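Open Afternoon at the Furtado Street Workshop

Our November open afternoon was the fullest we have had. The sign-in sheet ran to 163 names, which is a lot of people for a building with one coffee machine and a very narrow staircase, and we would like to thank every one of you for being so patient on the stairs. Some of you came from Monis on the early bus, some of you walked over from the Renberg offices at lunch and stayed until we turned the lights off, and one family brought a cake – thank you, it was lemon and it did not last long.

For anyone who missed it, we opened the doors at 1 p.m. and ran tours of 45 minutes each, nine people to a group, with Luana Pacheco leading the upstairs rooms and Wellington Rangel looking after the ground floor. The pictures on this page go with the tour, together with a few notes on what we talked about in each room. If you have photos of your own that you are happy to share, please send them to Luana and we will gladly add them.

The bedroom

Most groups wanted to stay longest in the bedroom, and I can understand why. Everybody has a bed and everybody has a pile of clothes that needs to go somewhere, so people had opinions right away! Luana talked about hangers for a good part of each visit. A wire hanger is thin, it swings, and whatever is on it swings too, so a job that you or I would do while talking on the phone takes a great deal of thought when you are planning it for a humanoid. One gentleman wanted to know if it could be taught to make hospital corners, and a lady behind him said she would settle for someone to put away the coats.

We also had plenty of questions about the pine platform. Children liked it very much and several asked if they could climb up as well (sorry again, but no). The herringbone or chevron floor got its share of compliments too, and yes, Wellington will pass along the name of the shop to those of you who asked.
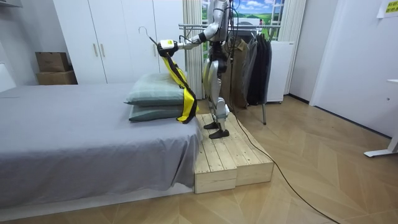
Hanger in the gripper, with the yellow and black piece hanging down against the pillows. The rack of coats and jackets is over by the window.

The question table

Downstairs, Wellington kept a table going all afternoon for anyone who wanted to sit and talk instead of walking around. The Skoter team joined him for the last hour and answered questions about motors, batteries and how one gets a job like theirs – a few high school students took a lot of notes, and we hope to hear from them again in the spring.

Next time

We are planning another afternoon and would like to run it with four guides, so that the groups can be smaller and nobody has to hear the bedroom talk from the hallway. It will most likely be a Tuesday again. Leave your email at the front desk or write to Wellington, and he will let you know as soon as we have settled on a day.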